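4.2 First charge of the Fontana after delivery

Read this section fully before you connect the car for the first time. The steps are the same for the Rarton wall unit and for the portable cable.

1. Park the car on level ground and put the selector in P.
2. Switch off the motor and wait until the centre display is dark.
3. Press the rear edge of the charge flap. It opens with a small delay.
4. Remove the rubber cap and hang it on the hook inside the flap.
5. Push the plug in until you hear a click. The light beside the socket becomes blue, then green.

Note: If the light stays blue for more than 3 minutes, unplug the car and begin again from step 4. When it happens a second time, write down the code on the display. Code 603 means that the house supply is too weak. Code 1590 means that the plug is not locked.

Dry the socket area with a soft cloth before each charge in wet weather. Do not use paper, it leaves small pieces between the pins.
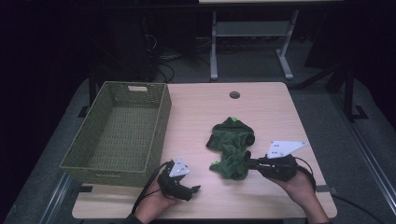

Green plush cloth and woven basket on a table.

6. On the display, choose Charging, then Limit. For daily driving we recommend the factory colour mark – the full battery is only for long trips.
7. Lock the car. The plug locks together with the doors.

Caution: Never pull the plug by the cable. If it does not come out, unlock the car again and use the emergency release behind the left boot panel (see section 4.5).

Caution: Do not use an extension cord or a travel adapter, also not for a short time.

For the home tariff timer, enter the installer code 2712 in the Helldale app and follow the instructions there. The timer works only when the car is parked at the saved home address.

Text: Agata Cirillo. Technical check: Mwende Lyimo.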